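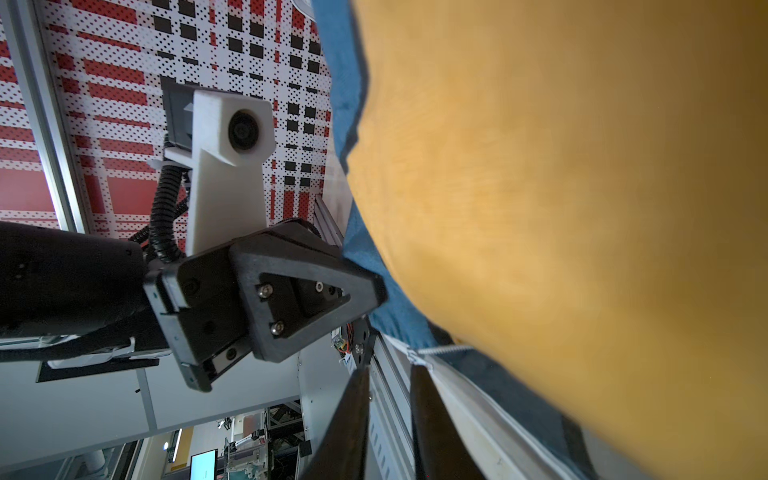

View from the wrist cam, other arm on the left, towels in the way

galwood_liam
Two-arm towel folder, build update. Got the printed camera bracket on and both arms bolted to the extrusion. My trouble is the near cam. Once there's cloth up close it's one big yellow blur and I can hardly find an edge. Do I move the camera back or change the lens?

efthymia_m
Move it back! I fought with focus for 2 weeks on mine and a longer bracket fixed it in an evening.

Busix
Disagree. Longer bracket means more wobble, and you'll be bumping the other arm every time they cross. I'd get a lens you can focus by hand and leave the mount alone.

efthymia_m
Mine's 3 inches longer and doesn't wobble (thick walls, lots of infill). Just saying.

thanasis_z
Does it matter? The white hem looks way easier to find than the yellow one. Start with plain white towels and fight the fuzzy ones later.

galwood_liam
Ha, fair, but the fuzzy ones are what's in my laundry. Printing a longer bracket tonight, and Busix, send me a link to that lens anyway?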